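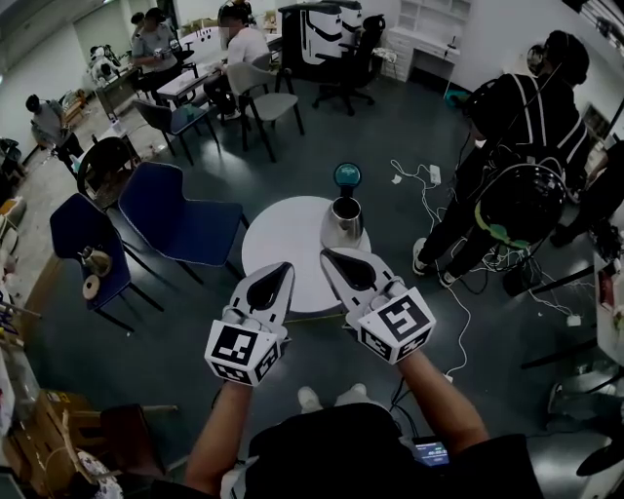
*Kettle and round table, common room, Jondale House.*

**Jondale House Residents' Association**
Minutes of the October meeting, 7:00 p.m., common room

Chair: Perrine Delorme
Minutes: Bleddyn Humphreys
Apologies: flats 9 and 14

**1. Previous minutes**

Approved with one correction. Under item 4, "front gate" should read "side gate."

**2. Bike storage**

The rack by the side gate is full most nights. Two quotes have come in for a covered rack along the north wall. Guillot quoted the lower price but can't start until spring. Lunau can start next month, and their price includes taking away the old rack. Flat 6 asked if the new roof would block light to the laundry window. Perrine has the drawings from both firms and says the roof stops short of it.

Agreed: go with Lunau, provided they confirm the price in writing. Bikes with no tag will be moved to the basement before work starts. Tags are available from Bleddyn.

**3. Hallway heating**

The second-floor radiators are still cold at the east end. Grekeck came out and bled the system, and flat 11 reports no change. They want to replace a valve at a cost of $400. Flat 3 felt the first visit should be credited against this. Perrine will ask.

Agreed: approve the valve if the first visit is credited. If it isn't, bring it back to the next meeting.

**4. Common room**

The booking sheet has moved from the door to the inside of the coat closet. Evening bookings end at 10:00 p.m., and the last person out locks the patio door. It was found unlocked twice in September.

Flat 8 asked for a small fee for private parties. There was a long discussion. Some felt residents already pay through their dues, others pointed to the cleaning bill after the summer. It went to a vote and the fee of $85 was carried, 7 to 3. It does not apply to association events or to the Tuesday card group.

The kettle needs descaling. Flat 2 will do it.

**5. Garden**

Leaf bags go out with the regular trash until the end of November. The hose has been drained and put in the shed. Flat 5 would like to plant bulbs under the maple and has offered to pay for them. No objections.

**6. Other business**

- Packages are being left in front of the mailboxes. Please pick them up the same day.
- The light over the back steps is out again. Bleddyn to report it.
- Flat 12 is looking for a parking space to rent from January.

**Actions**

- Perrine: written price from Lunau; credit from Grekeck
- Bleddyn: bike tags; back steps light
- Flat 2: kettle

Meeting closed at 8:25 p.m.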